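4. Setting up the kitchen task in the simulator

Read this section after you have installed the software (section 2) and your team has a login (section 3). Allow one club session for it. All teams in the Torneo use the same kitchen, so please do not edit the master copy.

4.1 Loading the kitchen

1. Start Skisum and choose Open Project.
2. Pick the folder Torneo, then the file kitchen_start.
3. Wait for the status line to read Ready. On the older laptops this can take almost 200 seconds.
4. Choose Save As and put your team name at the front of the file name.

Note: if the arm loads without its gripper, close the project and load it again. Do not add a gripper by hand — it will be fixed at the wrong angle and your scores will not count.

4.2 Checking the start position

5. Press Home. The arm should come to rest with the gripper pointing straight down over the back of the marble counter.
6. Switch to the Front Left view and compare your screen with Figure 4.
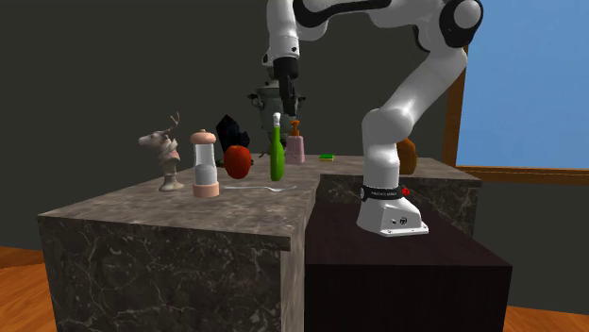

Figure 4. Kitchen task, Front Left view. The fork lies near the front edge of the marble counter, tines to the right.

7. Check that the apple, the green bottle and the kettle are standing upright. Objects sometimes fall over if the project was saved while it was running. If so, choose Reset Objects.
8. Check that the sponge is on the right-hand counter section, just past the seam.

Caution: Reset Objects also clears any waypoints you have not saved. Save first.

4.3 Your first move

9. Open the Waypoints panel and press New.
10. Raise the gripper before you move it sideways. The kettle is directly behind the fingers and the bottle is close by.
11. Move the gripper over the apple, then press Store.
12. Set the speed to 13 and press Run.

If the arm stops with error 267, it has touched something it was not told to pick up. Go back to the last stored waypoint, add height and try again. Leave the speed at 13 until the path runs without an error.

Note: the fork is harder to grip than the apple as it lies flat on the counter. Teams in their first year should leave it until October.

4.4 Handing in

Save your file in the Kemppainen folder on the club drive. Each team may hand in up to 11 versions, and the last one is marked. Questions about the kitchen file go to Siebe Leemans.

Section last changed: Sep 4, 2023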